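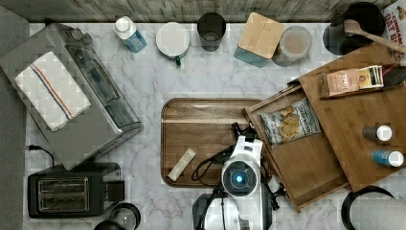

The split for the tray task has to be fixed before the next collection block, and I would rather settle it on the list than in the tracker. The Fjeld set stands at 500 episodes, all on the marble counter with the overhead view. My concern is how little the middle of the counter varies. The wooden tray lies with its grain running left to right, the wrapped bar is on the lower left part of it, and the gripper waits at the rim on the drawer side. If most episodes begin close to that layout, the policy can learn a fixed reach and ignore the bar.

On the message of 6th August:

> We propose to hold out 2 layouts for evaluation and train on
> everything else. The clutter along the back (carton, mug, canister,
> jar) should stay put so that Rusa can compare runs against the
> July baseline. Is there any objection to freezing the drawer
> angle as well?

Yes, to the last part. The clutter along the back can stay. It is out of the way of the arm, and moving it costs reset time with little return. The drawer is a different matter. It sits at an angle with the chip bag inside, and the angle decides which approach the operator takes. Freeze it and we get one approach per operator, which was the main fault in the Nurnetti data.

Proposed changes for the next block:

1. Tray position drawn from the Ekside sampler, with rotation allowed. Log the drawn pose, not the pose the operator reached by eye.
2. Drawer angle redrawn at each reset. The chip bag stays in the drawer.
3. The two small bottles with white caps may start upright or on their sides. Record which. At present the gray one and the blue one are both lying down with the caps to the right, and I would like that to stop being the default.
4. Failed grasps are kept and labeled. Do not trim them. The filter in Rusa drops them by default, so the flag has to be set by hand until it is fixed.

With these the target is 900 episodes in total, the existing ones included. I do not think we need to recollect anything. The old episodes can be down-weighted in the sampler.

One open question: should the dish towel on the toaster oven count as clutter or as an object? The label file has no entry for it. I lean toward clutter, provided the annotators all do the same.

Comments before the config is merged, please.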